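Home | Posts | Records | About | Contact

Notes on the new Elin Harries single

The new Elin Harries single, "Dokness," came out in May, and I have now played it enough times to write something useful. It runs at 73 beats per minute by my count, slower than anything on her last album, and the vocal does not come in until well after the intro has said what it has to say. The key is a minor one, though the chorus avoids the third for so long that the first listen leaves it open.

Most of the press has been about her split from the Flanier label and the haircut. I have no view on either. The production credit is more interesting. It goes to Sheikh, who mixed the two Clallel records and has a habit of cutting everything below the bass drum. He does it again on this one. On small speakers the low end sounds thin. On headphones it makes sense, as the kick and the bass stop fighting and the backing vocals get room on both sides. 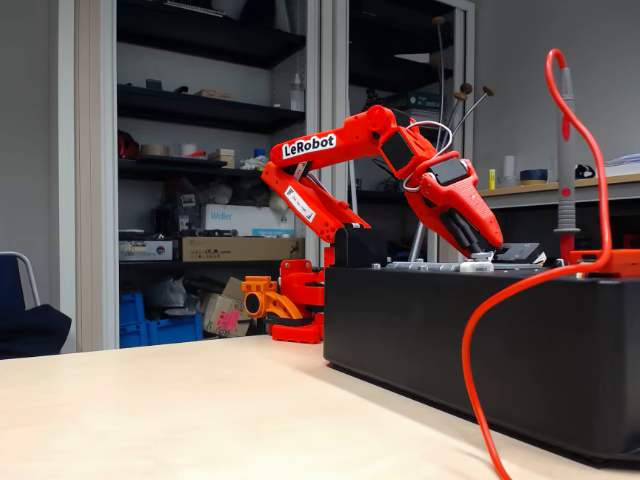
The second verse is where I would send anyone who doubts she can sing without the usual stack of doubles. It is a single take, or edited well enough to pass for one, with a short plate reverb and very little compression. She lands slightly behind the beat on every line. Red is her color for this release — the sleeve, the stage suit, the type on the tour poster. The vinyl is plain black. I would have liked the red carried over to the label at least.

The B-side, "Seven Doors," is a live recording from a room that holds 400. The crowd is mixed low until the last chorus, then brought up too fast. There is a buzz on the left channel through the quiet part, probably a ground loop at 60 Hz, and it should have been filtered before the cut. The performance is better than the studio version on the album. The drummer plays the bridge in half time and she follows him without any loss of pitch.

The 7-inch is cut quieter than the download, which suits it. My copy has one light tick near the start of side A. I have not compared pressings.

The tour dates have been posted. I have a ticket for the second night and will add the set list to this post afterward.

We use cookies to remember your settings. Accept | Decline

Contact | Copyright, all posts by the author | Back to top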